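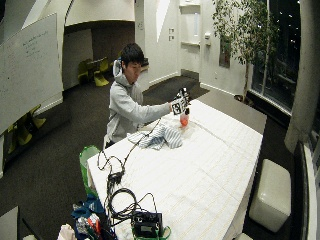 The long table with the cloth on, orange-red bottle at the far edge and the striped towel next to it.

November 2021

Table notes, mostly so I stop asking Jairo the same things every time I come in.

The white cloth stays on from now on. I like it much better than the bare top, and the faint grid lines are handy for putting things back where they were (I use them all the time, even just to get the towel square before I fold it). It does creep toward whoever is sitting at the far end, so give it a tug at the corners before you start. Jairo Huamán wants to clip it down. I'm fine with that as long as the clips don't end up right where my elbow goes!

Bottle: we're sticking with the small plastic one. Tandidton had a bigger one in the box they sent over, but it's too fat to grab by the top and you end up going for the side every time. Cap on tight, please - I don't want to find out what orange does to a white cloth.

Towel: blue and white stripes, leave it crumpled between turns. We tried folded first back in June and it was dull, everybody just slid it along. Crumpled is more like what you'd find in a kitchen anyway.

The green bag goes on the floor by the near corner, and the rest of the stuff can sit in a pile in front of it. I know it looks messy. I tried sorting the pile for the Mamani list and gave up after 7 items, so if someone feels like finishing, the list is in the Zora folder, page 2.

Cables at the front edge are still a bird's nest. Velcro ties are on order, a pack of 200, which should see us through to retirement.

Whiteboard: please don't wipe the notes near the top, I haven't copied them out yet. A darker marker would help too, I can barely read my own writing from the table.

Still to do: wash the teal cloth, ask Brultus about a second white cloth in the same size.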